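Tornitcombe: what I did all semester (project report, part 3)

So part 2 ended with me being very smug about the grip pads, and I should start by taking some of that back. The foam ones are great on hard plastic and terrible at staying clean. The rubbery ones wear better but they're fussier about angle. I went back and forth on this for most of December and I still don't have a favorite – ask me again after finals.

Quick catch-up if you skipped the earlier parts: Tornitcombe is our class project to teach a little sorting arm by showing it what hands do. You hold the gripper, you do the job yourself, the camera on it records everything, and later the model (Gruvska, named by Napaporn Duangkaew after she lost a bet with me) tries to copy you. We split the work into two jobs. Napaporn took Gruvska and all the training code, and I took collecting, which means I spent a LOT of evenings squeezing a trigger over a table.

My target was 200 clips per task. I thought that would take a weekend, ha. The first 112 clips I made were useless, and it was entirely my fault: I started every one of them from the same spot with the fingers open the same amount, so Gruvska learned one lovely swoop and nothing else. Napaporn showed me the plots and was very nice about it, which was worse.

After that I got strict about variety. Different starting heights, different approach angles, things shoved over to one side or turned around. I also added stretches over bare tabletop, so the model would get used to wood grain with nothing on it and stop trying to grab it (it really did love grabbing at the grain).

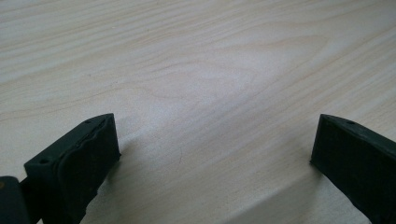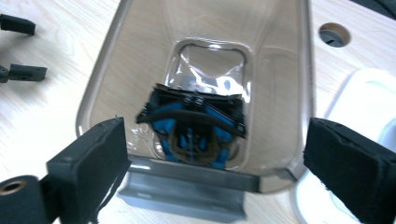

Clear plastic was the other big headache this semester! Shiny molded stuff picks up every light in the room, and the depth guesses go all over the place. We tried turning the lights down, and then everything dark turned into one big blob. In the end Napaporn wrote a filter that throws out the worst frames, and I learned to slow way down for the last few inches before closing the fingers. My clips got longer and more boring, and Gruvska got better, so fine.

By the time we froze the dataset we had 1,972 clips that passed the filter. Labeling them took longer than recording them. I did it with the Jestano tool, which crashes if you hit undo twice – please save often if you inherit this project from us.

Still on my list: redo the wrist cable so it stops tugging on my arm, write up the calibration steps properly, and get Mogensen (that's our arm) to run the whole tray job with nobody hovering over the stop button. Napaporn wants to retrain first with the slow clips weighted higher, and I'm going to let her win that one.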